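Flesuvley House Residents' Association
Minutes of the March meeting

Held in the ground floor lounge, 7:00 p.m. Rigoberto Arellano in the chair. Minutes of the previous meeting were read and approved with one correction: the side gate key is kept at the office, not at the laundry.
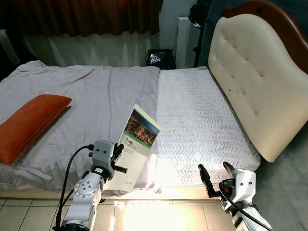
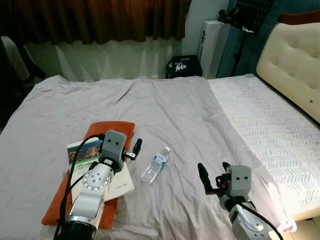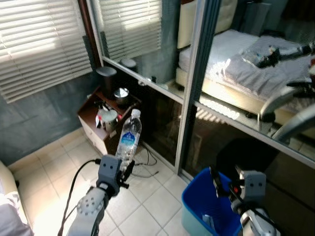 1. Guest room

The chair reported that bookings for the guest room have picked up and that the rules need to be written down in one place. At present a resident asks at the office, gets a key, and brings it back whenever the visit is over. Several people have found the room promised to two families for the same night. Sheets were discussed at length. The gray-lavender one in the first two pictures is the kind members want to keep, as it washes well and does not need ironing. The quilted mattress, seen bare on one side in the first picture, should have a fitted protector under the sheet at all times. Members asked that guests strip the bed on leaving and put the used sheets in the laundry room.

Agreed: a booking sheet will hang in the office from next month. No stay longer than 4 nights without asking the chair. The charge stays as it is.

2. Water pressure on the upper floors

Residents on the top floor still have weak showers in the morning, worst between 6:30 and 8:00. The plumber from Appiah came and looked at the pump. His view is that the pump is sound and that the pressure valve on the rear riser is worn. He quoted $400 for the valve and labor. A second quote, from Zalley, came in higher and included replacing a length of pipe that Appiah did not think necessary.

There was some disagreement. One member felt the pipe would have to be done sooner or later and that it would be cheaper to open the wall once. Others wanted to see what the valve does first. Put to a show of hands, and the Appiah quote was accepted. The water will be off in the rear half of the building for a morning. Notices will go up in the elevator and on both stair landings beforehand.

3. Parking

The painted lines in the back lot have worn away near the fence and cars are being left at an angle. The office has paint left from last year. The lot will need to be cleared for a day, and residents may use the street. The owner of the brown station wagon with the flat tire is asked to contact the office before then.

A request for a reserved space for visiting nurses was supported by all present. The space nearest the ramp will be marked.

4. Nestovach Street crossing

The chair wrote to the city again about the missing crosswalk at the corner of Nestovach Street. A reply has been received saying the corner is on the list for review, with no date given. Members who use the corner for the school run are asked to write as well and to give the office a copy. Mr. Arellano will ask whether a temporary sign can be put up in the meantime.

5. Accounts

The repair fund stands at a little over $800 before the valve is paid for. The elevator service bill has been paid. The insurance renewal is due next quarter and the new figure is not yet known. A member asked why the hallway lighting bill had gone up. The timer on the second floor had been left in the manual position and the lights were burning all night. It has been reset.

It was proposed to raise the monthly contribution. After discussion this was held over until the insurance figure is in.

6. Other business

Noise: the door to the trash room slams and can be heard in the front apartments. The closer needs adjusting. Mr. Arellano will do it.

Bikes: two have been chained to the stair rail. Owners should move them to the rack in the back lot.

Garden: the beds by the entrance will be dug over when the weather allows. Anyone with spare bulbs or cuttings may leave them by the back door.

Recycling: the collection now takes plastic bottles with the caps on. Boxes must still be flattened.

A member asked for the lounge on a Saturday afternoon for a family party. No objection, provided the tables go back where they were and the room is clear by 6:00 p.m.

The meeting closed at 8:40 p.m. Next meeting in the lounge, same time. Items for the agenda should reach the office a week ahead.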